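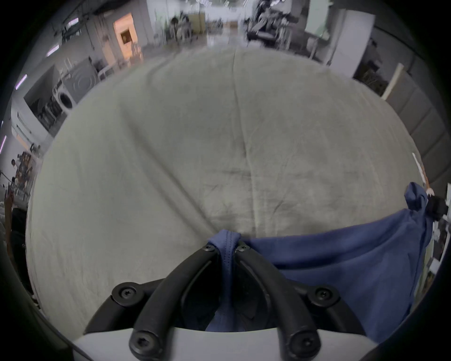
Blue cloth over a grey-green cover, with a washing machine along the wall behind.

The Folding Gospel

Somewhere in the past few years, folding stopped being a chore and became a method. There are classes for it now. There are boards, trays and dividers, and a booklet from a company called Flovero that lays out 7 folds for an ordinary household and suggests, with a straight face, that you practice them in order.

I own the booklet. I bought it in May, after a visit to a shop in Vatstead where every towel on the shelf stood upright like a hardback. I was impressed for as long as it took to drive home.

The claim behind most of these systems is that a properly folded drawer saves time. I've yet to see anyone show their math. A towel folded the old way, in half and in half again, takes a few seconds. The upright Flovero fold takes me 20 on a good day, plus the business of smoothing out the first attempt and starting over. You'd have to be rummaging for towels morning and night to earn that back.

Then there is the matter of where you do it. The booklet assumes a clear, hard, flat table. Most people fold on whatever is wide enough, and that often means a bed or a table with a cloth thrown over it, a few steps from the washer. Fabric on fabric drags. The bottom layer wrinkles, the top layer picks up the wrinkle, and the crisp edge you were promised goes soft before you let go of it. Larger pieces are worse. Pinch a fold in one spot, lift a corner in another, and the rest of the cloth hangs wherever it likes.

Tutolo, which sells a hinged folding board for $128, would say this is exactly the problem its board solves. It does make very even T-shirts. It also makes one size of T-shirt, more or less, and it needs a place to live when you're done. Mine lives behind a door and falls over when the door is opened. Bath sheets don't fit on it at all, and the instructions deal with these by suggesting you fold them first.

The Zerouali roll has more going for it. You fold the long edges in, roll from the bottom, and tuck the loose end into the pocket at the top. It needs no equipment, and it holds together in a suitcase. At home I liked it less. Thick cotton kept in a tight roll comes out with a curl at the end, and a shelf of rolls starts sliding the moment you take one from the bottom row, where the one you want always is.

I did keep 2 things from the whole experiment. One is folding soon after the dryer stops, which my grandmother knew without a booklet. The other is folding big pieces with somebody on the far end. A second pair of hands gets the corners square in a way no board has managed for me, and the job goes quickly enough that neither person has time to complain much.

As for the upright drawer, I gave it a fair run. It looked wonderful until the first morning someone in a hurry pulled a towel from the middle, and the rest leaned over into the gap. By the end of the week I was back to flat stacks. The Flovero booklet is in the same drawer, under the dish towels.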